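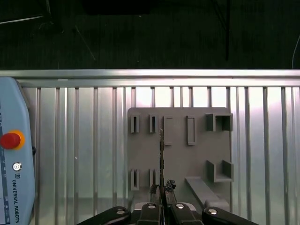
Every spring a vendor comes through our shop with a new arm and the same promise. This year it was Ferico, and the promise was that small-parts handling is solved. I have been hearing that for 8 years.

Ask the people who do the work. Benedetta Sala runs the second shift at Marchetti and can fit a limp strip into a narrow slot while arguing about soccer. She feels it catch, backs off a hair, rolls it between her thumb and finger and tries again. The arm closes on a strip and holds it fine. Holding was never the hard part. If the edge is ragged, or a scrap is clinging to it, the program carries on as if the part were perfect.

The sales video showed 100 good cycles. I asked Renzo Ferraro, who sat through the demo with me, how many times someone had straightened the parts between takes. He laughed. I never got a number from Ferico either.

I feel the same way about the home versions. Plorow says its machine will fold towels by July. Fine. Let it fold mine, from the heap on my bed, with a sock stuck inside one of them.

I'm not against any of this. We have 5 arms on the floor and I would fight to keep them. They load the same block from the same tray all day and they don't get sore wrists. But a rigid block in a known spot is one job, and a floppy scrap going into a tight holder is another, and the price sheet treats them as the same thing. Until a vendor lets Benedetta pick the parts and drop them on the bench however she likes, I'm keeping my checkbook closed.

Contact the editor | Copyright Noemi Gatti, all rights reserved | Back to top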